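Do I need a fence for two small tabletop arms?
Asked Thursday, December 23, 2021

We have two small arms at our club in Skusetti, on one table, and visitors come close to them. Speed is limited to 500 mm per second. Is there a rule which says I must put a fence? 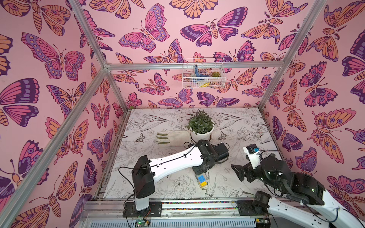

I have read the Gedeline guide, but it speaks only of big machines. Thank you in advance.

Answer 1
No fence needed, they are toys. We have had ours since July and all fingers are still here.

Answer 2
I would not say it so quickly. Write a risk assessment first — one page is enough. Look where a finger can be pinched, lower the speed when visitors are there, and put a stop button which cuts the motor power within reach of both sides. If the arms belong to a workplace, ask also your safety officer.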